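Applies to the two-arm Plukell cell running Prorodance on the garment hanging task.

# Tracking down a false "grasp confirmed"

The symptom is easy to miss. Prorodance reports a grasp, the arm lifts, the task carries on, and at the end there's a log full of green entries and a shirt still lying in the tub. In our November export, 1,879 grasps were marked confirmed. I stopped believing that number after watching the cell for one afternoon.

The flag only tells you that the fingers stopped before they reached fully closed. A thick fold of cloth will do that. So will a hanger neck, the rim of a plastic tub, or one finger riding up on the other. The Undaletti integration notes call this "contact-verified grasping," and I'd take that phrase with some salt.

It matters for safety too. The handover step opens the first arm when the second arm's flag goes true. If the second flag is false, the garment drops, and you've lost a cycle. If the *first* arm is the one that's wrong about what it has, it may have the hanger as well as the cloth, and then two arms start pulling on the rack between them. Ours walked the rack forward before anyone hit the stop.

## Before you start

- Stop the task and put both arms in hold. Don't rely on pause, which lets a queued move finish.
- Keep hands out from between the arms until drive power is off. Cloth under tension can shift when the power drops, so slacken it first by jogging one arm toward the other at the lowest speed.
- Save the log. Restarting Prorodance overwrites it - I learned this the usual way.

## 1. Look up the stopping width

Open the grasp record and find `width_at_stop`, in hundredths of a millimeter. On our fingers:

| What's between the tips | Typical reading |
|---|---|
| Nothing, tips misaligned | under 300 |
| Coated wire hanger neck | 300 to 600 |
| Bunched twill, several layers | over 600 |

A single layer of thin cloth reads under 300 as well, the same as nothing at all. There's no threshold that fixes this, whatever the settings page suggests. Measure your own fingers before copying the table. Scuffed tips read differently from new ones.

## 2. Compare it with the wrist view

Step to the moment of closing and look at what the tips are lined up with. Over a tub, check whether they're heading for a fold or for the hem of a sleeve or leg opening. A hem is stiffer and gives a good reading, then tends to slide out if only its edge was caught. At the rack, check that both tips are level on the twisted part of the neck and that no neighboring hanger has strayed in behind them.

## 3. Compare it with the fixed view

The wrist camera can't show you the other arm. Use the fixed view to answer two things: where the cloth goes, and where the cables go. A garment trailing on the floor adds drag that the wrist force estimate reads as weight, which makes a poor grasp look like a solid one. A cable loop that catches on an elbow does much the same.

## 4. Add a tug test

In the task file, after `close` and before `lift`:

```
tug:
 distance_mm: 5
 recheck_width: true
 on_change: reopen
```

The arm moves back a little and reads the width again. If it changed, the fingers open and the attempt counts as failed. Put a second tug ahead of the handover release, on the receiving arm only.

Set `on_change` to `reopen`. The default is `warn`, and it writes a line to the log and then carries on regardless.

## 5. Run it again and watch

Stay beside the stop button for the first runs. Your success rate will probably fall. Ours did, and I think the lower figure is the first one worth keeping.

## Views to compare

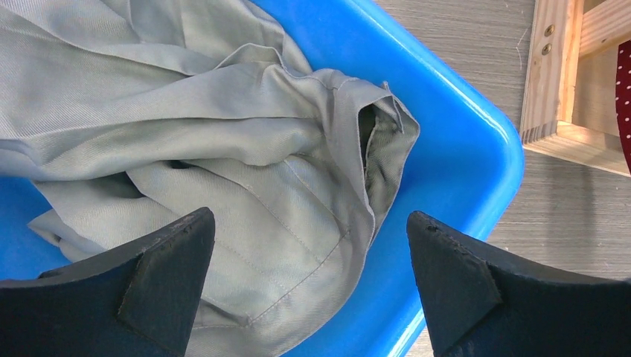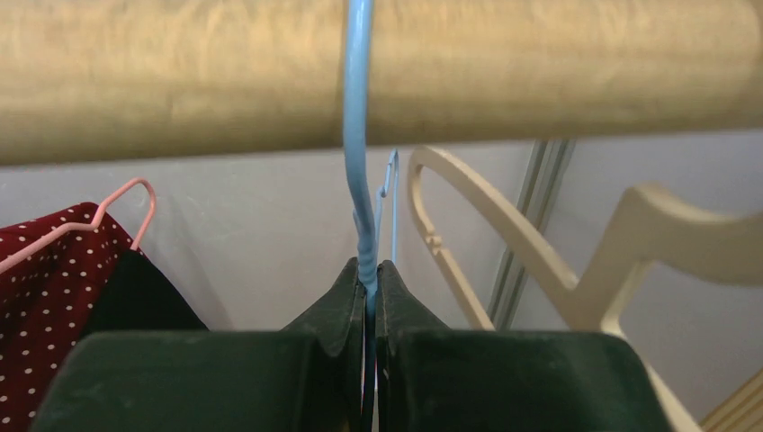
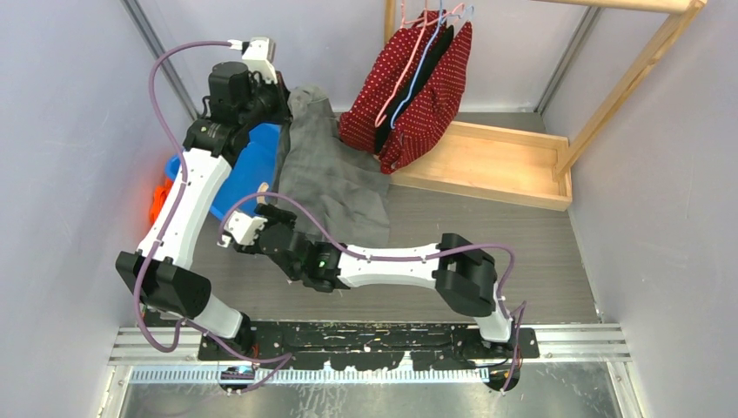
*Hanging task, in order: wrist view over the blue tub, wrist view at a hanger neck, fixed view of both arms.*

## Still open

The tug test won't catch a hanger gripped along with the cloth, as both hold firm. For now we keep handovers well away from the rack and leave the speed limit on. Undaletti says a later release will handle it. I'd want to see the raw widths.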